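Home News Markets Deals Comment Archive Subscribe

Watchdog tells Howells to explain its quiet purchase of Bunwood

Howells, the Clasgate snack wholesaler, has been asked to account for its takeover of its smaller neighbour Bunwood, a deal it completed in July and mentioned to the competition regulator at no point before, during or after.

The regulator has opened an inquiry into whether the purchase should have been notified in advance. In the meantime Howells must run the two businesses separately, which may come as a surprise to the Bunwood drivers, who have had Howells jackets since the week of the sale.

Between them the two firms supply 3000 corner shops, garages and station kiosks. A third wholesaler, Omora, supplies most of the others and is understood to have drawn the matter to the regulator's attention. Omora would not confirm this, though it did send over a nine-page note on the subject within the hour.

Berwyn Pugh, chief executive of Howells, said the company had taken advice and believed the deal fell below the level at which anyone needed to be told. "We bought a shed, a fleet of vans and a list of telephone numbers," he said. "I've had more trouble getting planning permission for a sign."

The regulator's opening letter takes a larger view of the shed. It notes that in parts of the county there are now 3 wholesale price lists where shopkeepers used to have four, and that two of those come out of the same office. It also asks why Howells dropped Bunwood's discount for small orders shortly after the sale, and who decided it.

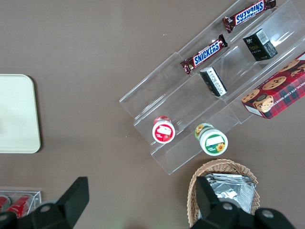

Snickers bars in a clear tiered stand.

Small orders are the heart of the complaint. Bunwood would deliver a box or two of chocolate to a village shop without much fuss. Howells prefers a minimum of £100 and charges extra below it. Shopkeepers who had moved to Bunwood to get away from that charge now find it waiting for them on the same invoice, under a new heading.

Berwyn Kneath, who sold Bunwood after running it for most of his working life, said he had assumed the paperwork was being handled by the other side. "There was a great deal of paper," he said. "I signed what was put in front of me and went on holiday." He remains a consultant to the merged business, a role he described as not demanding. He and Mr Pugh are not related, and both men asked for this to be made clear.

Lawyers who follow these cases say the regulator has grown less patient with companies that decide for themselves whether a deal is worth mentioning. It can look at a purchase well after the money has changed hands, and it has lately shown an interest in regional trades that used to be left alone. Fines for missing information tend to be modest. Being told to sell the thing again is less so, particularly once the new owner has combined the computer systems, as Howells has.

Howells has offered to bring back the small-order discount for 50 of the most remote shops while the inquiry runs. The regulator has said it will consider the offer, and has asked how the shops were picked. Omora, unprompted, has asked the same question.

A first decision is expected before the Christmas orders go in. If the regulator finds a problem, the case moves to a longer investigation, and Mr Pugh has said he would fight one "all the way". His finance department is said to be working out how far that is.

Staff at the Bunwood depot have been told to carry on as normal. They have also been told to stop using the Howells email system, which replaced their own in August.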